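Ordenar los cables de una mesa compartida

8 de mayo de 2024

Llevamos desde septiembre compartiendo mesa en el taller y siempre acabamos con el mismo lío de cables. Esta semana me he puesto a ello.
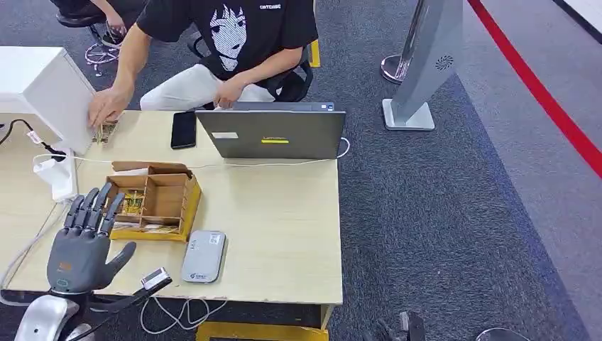
La regleta

La regleta blanca estaba encima del tablero, a la izquierda, y los cables finos cruzaban la mesa y colgaban por delante. Cada vez que alguien movía el portátil se llevaba uno detrás. La he pasado debajo, atornillada a 60 cm de la pata. El cable negro llega bien. El cargador del portátil va ahora por detrás, con 2 bridas.

Las piezas pequeñas

La bandeja de madera con casillas y base amarilla se queda. Khadija Kettani quería cambiarla por una cajonera Ornby de 240 mm de fondo, pero en la mesa estorba más y hay que abrir cada cajón para ver qué hay dentro. Lo que sí he hecho es poner etiquetas en el borde. Las piezas amarillas y verdes siguen donde estaban.

Lo que falta

Una balda para los móviles y algo para la moqueta, que las ruedas de las sillas la están marcando. Salma Naciri tiene un protector en casa y lo va a medir. Si no sirve, compraremos uno.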